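The great tablecloth experiment, part one
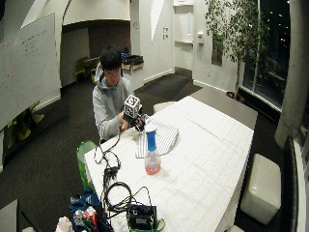 Striped cloth, spray bottle, tablecloth with the pale yellow grid.

I have become a person with opinions about tablecloths! It started in October, when I moved the long white table into the middle of the room and decided it deserved something nicer than the oilcloth we'd had since the flat in Istlow (brown flowers, a burn mark, no regrets). The new one is white with a very faint yellow check, so faint that you forget it's there until the light comes in sideways, and I love it far more than is sensible.

The trouble with white is that everything shows. Tea, biro, that orangey ring you get from a bowl of tomato soup. So I've been trying out ways of keeping it fresh without dragging the whole thing off to the machine every few days, and the winner so far is the simplest: a clear spray bottle, a soft cloth and a bit of patience.

I like the bottle because I can see how much is left in it. It has a blue trigger and at the moment the stuff inside is a lovely pinky-orange, like weak squash. It only fills the lower part now, so I'll need to mix more soon. My friend Peiyu Lei gave me the proportions, and she got them from her aunt: 60 ml of the concentrate, topped up with water, and a good swirl. Don't shake it or you'll be spraying foam all afternoon (ask me how I know).

Then there's the cloth. I bought a pack of 4 from the market at Gulelgate, with thin blue-grey and white stripes, and they're the best I've had. I fold mine over into a fat pad so there's always a clean side to turn to. Spray the cloth first, then dab from the outside of the mark towards the middle. Rubbing spreads it, and on this tablecloth it also roughs up the surface, which I found out on day one right where everybody sits. Sigh.

So far tea comes out beautifully, soup comes out if I'm quick, and biro just laughs at me. Peiyu swears by milk for ink and I'm going to try it on a corner first!

The table itself is staying where it is, by the way. I did wonder about pushing it back against the wall, but having it in the middle means you can get at it from every side, and it's wonderful for spreading things out. I've got my eye on a second tablecloth for when this one's in the wash, possibly a plain green. If anyone has washed a dark green one more than a few times, do tell me whether it kept its colour.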